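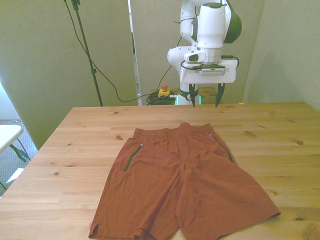 A reader in Balley wrote to ask why her running things still smell after a full wash at 60, and whether she should be throwing them out. She has tried more powder, hotter water and a second rinse. Nothing has made much difference, and the tops are now losing their shape.

Kit Care for Late Summer
18 August 2019
3 min read

We have had plenty of letters along these lines since the warm weather set in, so this issue's item is given over to washing sports clothes.

Most running and gym clothes are made from polyester or nylon, often with some elastane. These fibres take up very little water but they hold on to body oils, and the smell comes from bacteria living on what is left behind. Extra powder tends to make things worse. A machine can only rinse out so much, and whatever stays in the cloth gives the next lot of sweat something to stick to.

Start by using less. Half the dose on the packet is enough for a small load in soft water. Leave out fabric softener altogether. It coats the fibres and stops them drawing moisture away from the skin.

Turn everything inside out, do up any zips and wash at 30. A 60 wash is fine for cotton towels and socks but it is hard on elastane, and once a waistband has gone slack there is no bringing it back short of replacing the elastic. Avoid putting sports clothes in with jeans or anything else heavy.

For items that already smell, soak them before washing. Fill a bowl with cool water, add 500 ml of white vinegar, and leave the clothes in it for 2 hours. Rinse well, then wash as normal. Never mix vinegar with bleach or any product containing it. If the smell is still there, repeat the soak the following week.

Dry on a line or an airer if you have room. Tumble dryers shorten the life of stretchy clothes, and printed logos crack in the heat. Bright colours are best kept out of strong sun, so hang them in the shade or inside out.

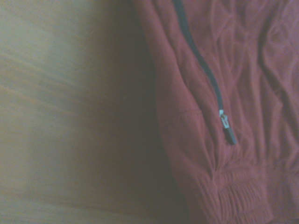

How soon after a run do things need to be washed?
The same day is best, but airing them straight away matters more than the wash itself. Hang them over a door or a chair back and they will keep until there is a full load. Leaving them rolled up in a bag overnight does the most harm.

Shoes should be kept out of the machine. Take out the insoles, brush off dry mud, and clean the uppers with a cloth and a little washing-up liquid. Stuff them with newspaper and change it after the first few hours.

Waterproof jackets need their own method. Use a soap made for them, rinse twice, and reproof when rain stops beading on the surface. Pristeo in the arcade keeps small bottles of both and will refill empties. The Zarei repair counter replaces zip pulls and worn elastic, normally within 9 days, and asks that everything is brought in clean. 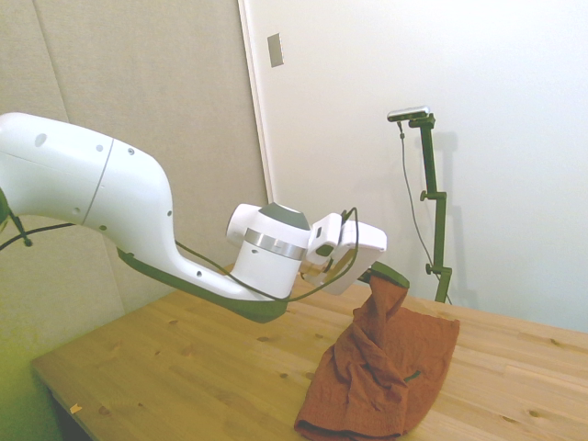
Another subscriber, who runs the Skendano path most mornings, reports that changing to wool tops solved the problem for her and that she can wear one for several outings between washes. She adds that they cost more and the moths got into the first one.

Wool can be washed at 30 on a wool cycle and should be dried flat. Store it clean over the winter, in a closed bag.

The next issue will deal with swimwear and chlorine. Letters on that subject should reach us before the end of August.

9 comments
2 shares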